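Second arm for Nenham: not yet

The quote from Gridska for a second picking arm came in at £845 a month on a three-year lease. Fitting is extra, and so are the fingertip pads, which they class as consumables. We have been asked by several of you whether it will be signed before the August sale stock arrives. It won't.

Our doubts are about soft goods. The Gridska brochure is full of boxes, and boxes are easy. Nenham ships hats, scarves and gloves, and a cap that has been squashed in a tote never sits the same way twice. Any budget that assumes box speeds for that sort of stock is wishful thinking.

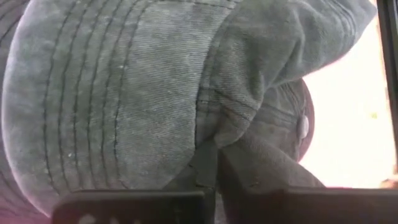
Wrist camera view: a denim cap at the gripper fingers.

The trial at Esley covered 323 items. Gridska's summary gives one average for the lot, so we have asked for caps to be listed apart from everything else, with every drop and every second attempt included. We have also asked who pays when the software licence goes up after 12 months. The answer so far is "to be discussed".

Nuchit have offered a used arm at 40 per cent less, without support. That looks cheap until it stops on a busy morning.

Both offers will be looked at again once the figures are in. Questions to the planning desk by 29th June, please.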